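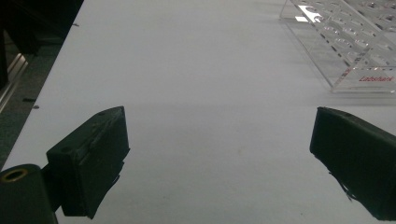

Home | Manuals | Furniture | Height-Adjustable Desks | Support

Updated May, by Pratach Technical Documentation

4. Leveling and Height Limits

Applies to Widmont desk frame 3415 and controller 2743.

4.1 Leveling the feet

1. Place the desk in its final position. Remove all items from the top.
2. Unplug the power cord.
3. Set a level along the long side of the top, then along the short side.
4. Turn the foot under the lowest corner counterclockwise until the bubble is centered.
5. Tighten the lock nut on each foot.

Note: On carpet, repeat steps 3 to 5 after one week of use.

4.2 Setting the upper limit

1. Plug in the power cord. The display shows the current height.
2. Raise the top to the height required.
3. Hold M and the up arrow until the display flashes twice.
4. Release both buttons.

To clear the limit, repeat step 3 at any height.

CAUTION: Keep a gap of at least 40 mm between the top and any wall, shelf or window sill through the full range of travel.

If the display shows E2, lower the top fully and hold the down arrow until the code clears. Replacement feet are part no. 3477.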